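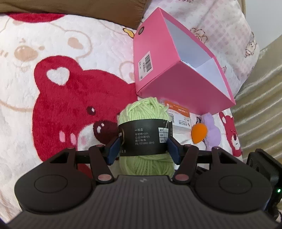 Two-finger gripper holding a skein of milk cotton yarn by its paper band, Vembridge.

The Wednesday session at Vembridge compared two grippers on soft household goods. Riet Peeters ran the bench notes and Krum Janevski handled the controllers. Both units used the same arm and the same list of objects.

Yarn was the hardest item on the list. A skein has no firm edge, so the width reading when the fingers stop says little about how well it is held. The Tosh controller closes to a set force and then holds position. On yarn the load fell off as the fibres settled, and Janevski had to add a second squeeze 200 ms after contact. The Clumus unit keeps correcting the force through the whole lift - slower to close, but it needed no extra step.

Pad colour also came up. Dark pads against a black band gave the wrist camera a poor outline, and Peeters wants a lighter set for the next round.

The log for the day stood at 1527 grasps when we left. Failed grasps are kept and labelled by object. The Leltitz arm is due for the same list in April.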